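About Dastach

Dastach is a small review desk for ways to make a bit of money online. Cashback apps, microtask sites, product testing panels, reselling platforms. We sign up, do the work, try to get paid, write it down.

Started by Hemant Sisodia in December, on his lunch breaks, after a "guaranteed payout" app sat on his balance for 7 weeks. Baltasar Sepúlveda joined a few months later and took over the spreadsheets. Still just the two of us, plus a few paid testers.

So far 846 payouts requested and logged. Some for pennies. The log is what our ratings come from, so if a site changes its minimum cashout we go back and redo the page. Not always fast. Sorry to anyone who wrote in about Unell, the update is comming.

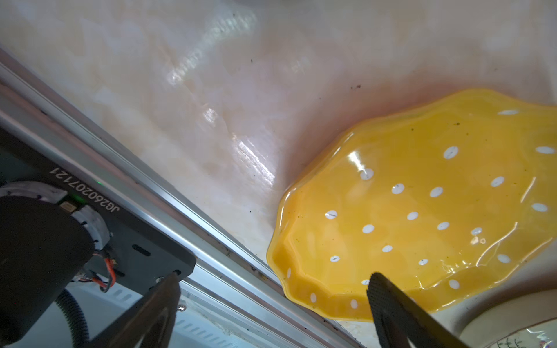 Yellow polka dot dish on a marble countertop.

How we test

New account, normal email, no special access. Eight hours minimum on each site before we write a word. We note what we earned, what got rejected, how long support took to answer. Hivham took three tries before our ID check went through and thats in the review, along with the emails.

We don't rate anything we couldn't cash out from. Those go on the Stuck Balance page instead. Bisht is on there at the moment.

How we get paid

Some links are referral links, marked with a star. If you join through one we may get a small commission. Doesn't change the rating, and two of our lowest scores are on sites that pay us. No sponsored reviews, please stop asking.

Get in touch

Tips, complaints, missing payments: use the contact form. Keep it under 400 words if you can, and put the site name in the subject line. Hemant reads the inbox in the mornings, Baltasar after 6 pm. We can't get your money back for you but we can add your case to the log.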